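Ticket: recording tool, jaws close late and the bowl slips
Place: Fasarholm shared workshop, and the kitchen table at home
Opened by: Oksana Hrynyshyn
Opened: 05/04/2022
Status: open, waiting for answer

## The problem

I am building the hand-held gripper from the Lulis plans, the version with two fingers and ridged pads. The trigger pulls a cord, the cord closes the fingers, and a small sensor in the handle writes down how wide the jaws are open. The camera sits over the fingers. Later I want to use the recordings for the arm which we are making in the workshop.

Two things are wrong:

- When I pull the trigger, the fingers start to move late. I feel an empty part at the start of the pull, and then they jump.
- When I lift a bowl, it turns slowly between the pads and goes down on one side. With a plate I have no such trouble.

The second fault comes only with round, smooth things. I write both in one ticket as I think they may have the same cause, but I am not sure of this. If the maintainers prefer two tickets, please tell me and I will divide it.

## What I have

- Frame from the Lulis plans, without changes
- Pads: blue, ridged, glued and not screwed
- Cord: Grunent braided, the thin one
- Handle board: Lytvynenko, old revision, with the firmware it came with
- Return spring: from the kit

## Log

**Entry 1.** Measured the empty part of the trigger pull with a ruler held to the handle. It is 8 mm before the fingers move. In the plans it should be almost nothing. I opened the handle and the cord was lying beside the small pulley, not in it. I put it back, closed the handle, tried again. The empty part became smaller but it did not go away.

**Entry 2.** Changed the knot at the finger end. The old knot was big and it was pressing itself flatter with every pull. The new one is a double knot with a drop of glue. After the glue was hard I made 20 pulls without any object and looked at the numbers from the sensor. The closed value was the same each time. So the knot was a part of the problem, I believe.

**Entry 3.** Cleaned the pads with warm water and a little soap, let them dry over the night. One pad had a thin shiny skin on the ridges, maybe from the glue. I took it off with fine sandpaper, very lightly. Please do not use strong cleaner here – I tried it on a spare pad and the edge became soft.

**Entry 4.** Looked at the sensor numbers when the jaws are fully open. They should stay at one value, but in my file they go up slowly while the tool is warming. At the start of the recording the value was 1,135 and after a long session it was clearly higher. I do not know if this is normal for the old board. I started a cold recording and a warm recording from the same open position, and the files are in the shared folder under my name.

**Entry 5.** Took the tool home, to work on the table with the checked cloth and the big beige bowl. The bowl is a good test for this fault: it is ceramic, the rim is rounded, and the pads have not much flat surface to hold. I come from above, with one pad on each side.

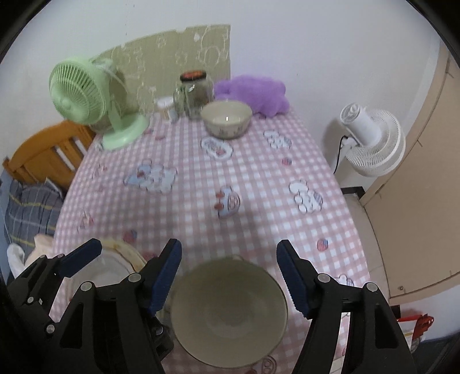
#### Category: grip / pads / alignment

In this position I can compare the two pads well. I held a straight strip of card across the ends and looked from above. The right pad meets the card along its whole length. The left one touches only with the tip, and at the root there is a gap where I can push in a folded piece of paper. So when I close on something round, the left side holds it with a very small area, and the bowl can turn around this point like a door on a hinge. I think this explains the slipping.

Please be careful if you want to judge the angle from the camera picture only. The lens bends everything near the edges, and on my first evening I "corrected" a finger which was perfectly straight. The card is much safer.

**Entry 6.** Loosened the left finger and turned it a little inward at the root. There is some play in the holes, so it was possible without drilling. Tightened again, checked with the card. Now the gap is nearly closed, but the paper still goes in if it is not folded.

**Entry 7.** Lifting test after the correction. I lift the bowl to the height of my hand, hold it still while I count slowly to ten, and put it down. Before the correction it turned in almost every lift. Now it turned in some 8 lifts of 20. This is better, but for recording it is not good enough. When it turns, it always goes to the same side, the left.

**Entry 8.** Tried more spring tension. This was a mistake. The trigger became so heavy that my finger hurt after a short time, and the grip was not stronger, as the spring works against the hand and only opens the jaws. I should have thought of it before. Put the spring back to the first hook.

**Entry 9.** Added weight to the test. I filled the bowl with 200 g of dry rice. With the rice it turns less than when it is empty! I did not expect this. Maybe I pull the trigger harder without noticing when the bowl is heavy. If somebody has another idea, please write it.

## What I tried and it did not help

1. Stronger spring (see entry 8).
2. Rubber band around each pad. It holds better for a few lifts, then it rolls up and goes between the ridges.
3. Holding lower on the bowl. The sides become narrow there and the pads slide up by themselves.
4. Starting the board again between recordings. The open value still goes up.

## Questions for the maintainers

- Is there a correct angle for the pads, written somewhere? In the plans I find only the length of the finger. The drawing shows the pads parallel, but it does not say if this is with the jaws open or closed.
- Did somebody use the Grunent cord for a longer time? I suspect that it stretches in the first days and then stays. If this is so, I would only make it tight one more time and leave it.
- For the sensor value which goes up: is it enough to record the open position at the start and at the end, and correct the file later? Or must I change the board for the newer Lytvynenko one? I would like to avoid this, the old board is already soldered to the cables.

## State now

The late start of the trigger is mostly repaired. I feel perhaps one small empty step, and I can work with it. The turning of the bowl is not repaired. The open value is not repaired, but I can correct it by hand in the file.

Next I will print a thin wedge to go under the left pad, so that I do not have to bend anything more at the root. The printer at Fasarholm is in use until the end of April, so it may take a while. If someone has the wedge already as a file, I will be glad to take it and save the drawing work.

Please leave this ticket open until the wedge is tested. I will repeat the same lifts with the same bowl and write the result under this entry.

– Oksana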